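Sendeck's circular for the general meeting came out this morning. I hold a few shares, so I read all 30 pages. Notes follow.

The meeting is on 17 Nov 2022. There are 8 resolutions and most of them are routine: accounts, auditors, directors' pay.

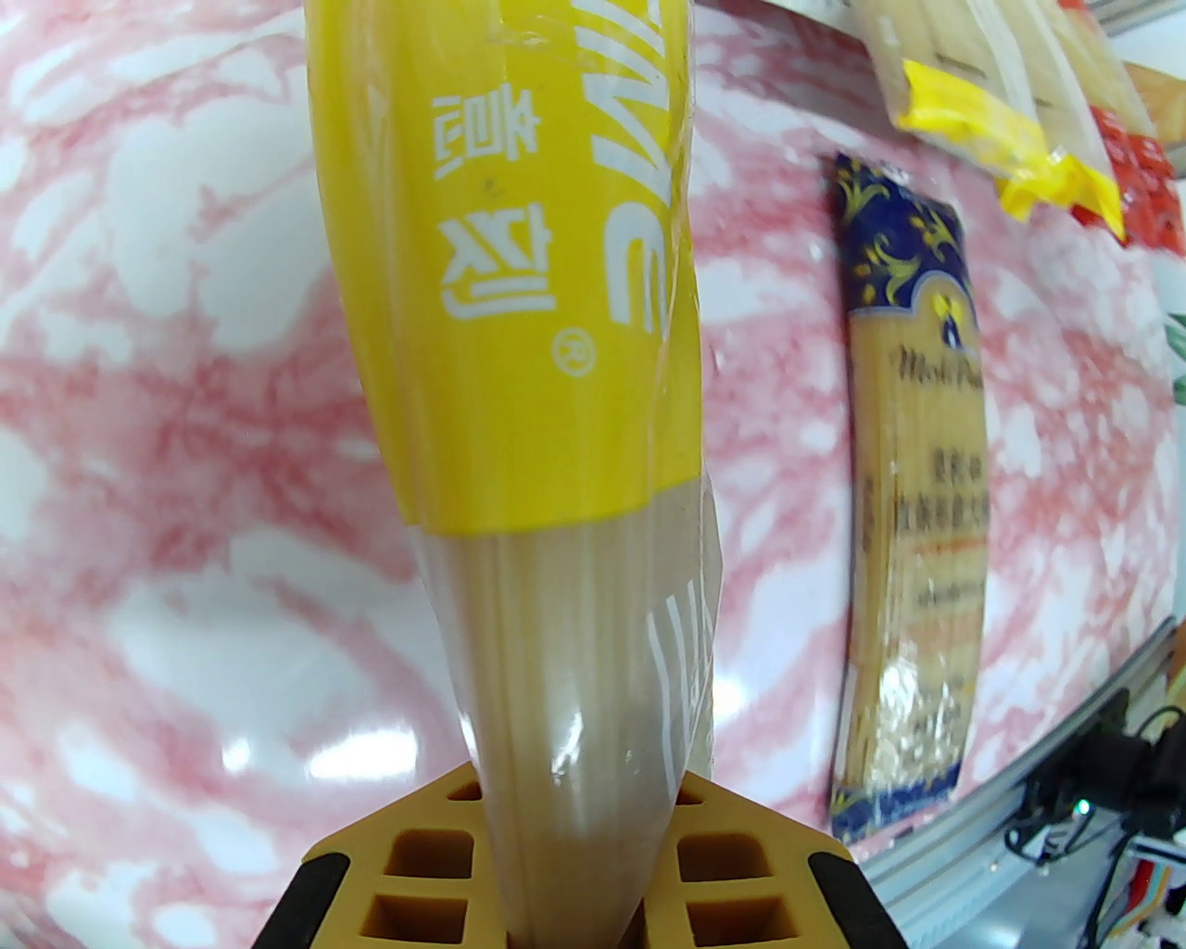
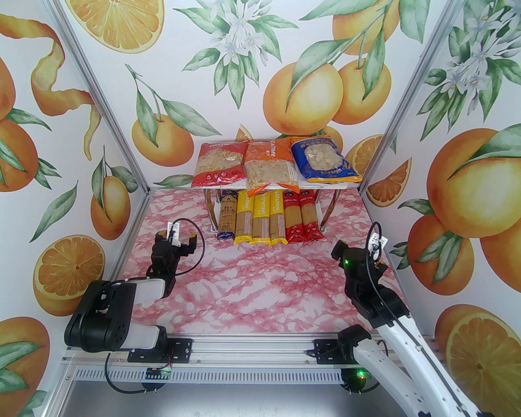
Resolution 6 is the one to read. It lets the board issue new shares for cash without offering them to existing holders first. Last year's limit was lower and ran out in September.

The board says it wants room to pay for the Gallix purchase. Fair enough, but the wording doesn't tie the new shares to Gallix. They could be used for anything.

Two directors are up for re-election, Mercedes Benavides and Esmaeil Hassanpour. Both sit on the audit side. No change there.

Alina Căpraru steps down as chair after the meeting. Azadeh Zamani takes over – she has been on the board for 2 years.

If you hold through a broker you won't get a form in the post. You have to ask them to pass on your vote, and most want it well before the company's own deadline.

Someone asked about the articles. Yes, they change too. Holders with 5% can now call a meeting, down from 10%. I'm voting for that one.

Against on 6, for on the rest. Will post the result when the announcement is out.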